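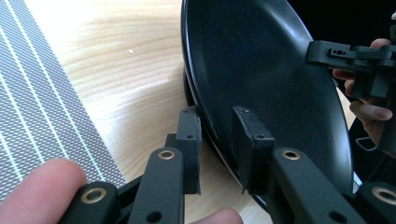
Why does a student robot drop things?
Mostly because its builders were thinking about the arm.

Chapter 2
Holding On

The Drindelov club spent 126 hours on its first entry and gave the fingers one lunch break. Its coach, Rafail Balaskas, let them find out at the July meet. The arm moved beautifully, and the judges admired it while picking things up off the floor.

In this chapter you will pinch a rim between two pads, work out the force needed, and then do it again with someone else holding the other side.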